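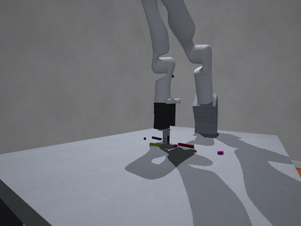
Rapport d'avancement – projet Grillari, phase de simulation
Rédigé par l'équipe manipulation de Zullum, à l'attention de Bulumex

Bonne période pour Grillari, malgré une panne qui nous a beaucoup occupés ! La campagne de juillet totalise 945 essais de saisie simulés, sur des barres et de petits blocs de couleur posés à plat. Elle a surtout mis au jour un défaut sérieux : dans certains essais, le contrôleur déclarait la pièce saisie alors que les doigts ne la serraient pas encore. Le bras remontait à vide et la séquence continuait sans la moindre alerte.

Nous avons d'abord soupçonné la vision, à cause des ombres portées du bras. Fausse piste – les positions estimées étaient bonnes. Le problème venait du seuil de contact, réglé trop bas dans le module Mansour. 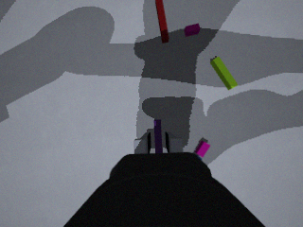

Avec une barre fine dressée entre les doigts, le jeu restant de chaque côté suffit à tromper le test : le module lisait un ralentissement du moteur et concluait au contact. Nous exigeons maintenant 2 confirmations successives avant d'autoriser la montée. Si l'une manque, le bras s'arrête, ouvre la pince et signale le défaut à l'opérateur.

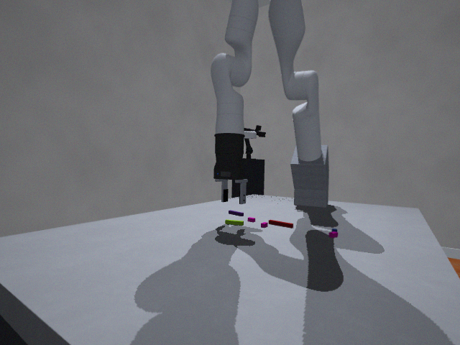

La reprise à pince ouverte, au-dessus de la table, est devenue notre position de repli par défaut. Elle nous plaît beaucoup, car elle servira aussi pour l'arrêt d'urgence !

Reste ouvert : le comportement quand un doigt touche une pièce voisine pendant la descente. Nous demandons 2 semaines supplémentaires pour traiter ce point avant le passage sur le banc réel. Le budget ne change pas.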